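# Who Does the Washing Up? My Project on Couples and Chores

Daiane Figueiredo, May 11, 2021

I wanted to find out whether couples who argue about housework are really arguing about housework. My gran says they never are. My tutor said that was a nice idea but could I please go and ask some people, so I did!

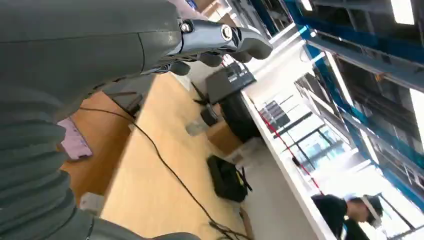
I asked 19 couples in Flornstead to keep a diary for the whole of December, which in hindsight was a cruel month to pick (in-laws, wrapping, sprouts). Each person wrote down every job they did at home and every time the two of them had words, however small. They weren't allowed to read each other's pages until I'd collected them, and I think one pair cheated.

Altogether I got 3,564 entries, and typing them up took most of my spring. 700 of those were rows or grumbles, the rest were jobs. I sorted the grumbles by what set them off and then, on a second go, by what people said they were upset about. That second pile was much harder. How do you file "he sighed at the bins"?

What I found first was that the couples who split jobs evenly didn't grumble any less than the others. I'd been so sure they would. The ones who got on best often had a really lopsided split, but they'd talked about it at some point and both thought it was fair enough. One woman did all the cooking and hadn't touched the hoover in years, and she was perfectly happy.

The second thing was thanks. In the calmer diaries people kept mentioning it, just little bits like "she noticed I'd done the oven". In the crosser ones the same words came up over and over: "didn't notice", "had to ask", "asked twice".

There are problems with all this. My couples were mostly friends of my mum's, so they're a certain age and nearly all have dishwashers. People also write more when they're annoyed (I know I do). And I only had a month, so I can't say if anything changed afterwards.

If I did it again I'd choose a quieter month and ring everyone halfway through, as a few diaries went very thin after the first fortnight. I'd also like to ask couples who've just moved in together, before they've got their habits. My write-up has to stay under 4,000 words, so the full tables are in the blue folder with the diary sheets.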